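Brollton Shared Workshop
Bay Inspection Checklist - Hand-Held Gripper Build
Inspector: Ottmar Schwerdtfeger
Period: January

1. Emergency stop within reach of the bench
Pass.

2. Bench supply and fuse
Pass. Fuse rating matches the label. Replace the label, as the print is fading.

3. Fasteners on finger brackets
Pass with comment. All 16 screws checked with the Fandden driver. Two were retightened.

4. Finger pads
Pass with comment. Wear is present on the upper edges. Pads are to be inspected again after 60 hours of use.

5. Pinch points
Fail. The warning label required by bay rule 13 has not been applied. Members must keep fingers clear of the pads until this is corrected.

6. Work surface
Pass. Paper cover is in use for tube rack trials. Change the cover if it tears or slides.
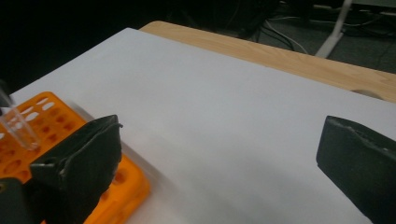
7. Cables
Action required. Cables on the carpet are to be tied and routed away from the walkway - the Alaoui bay was cited for the same item.

8. Lighting
Action required. The floor area beyond the bench is too dim for safe passage. Request a lamp from stores, form 29.

Re-inspection: 16:00, on notice from the Drarnalent build lead. Items 5, 7 and 8 only.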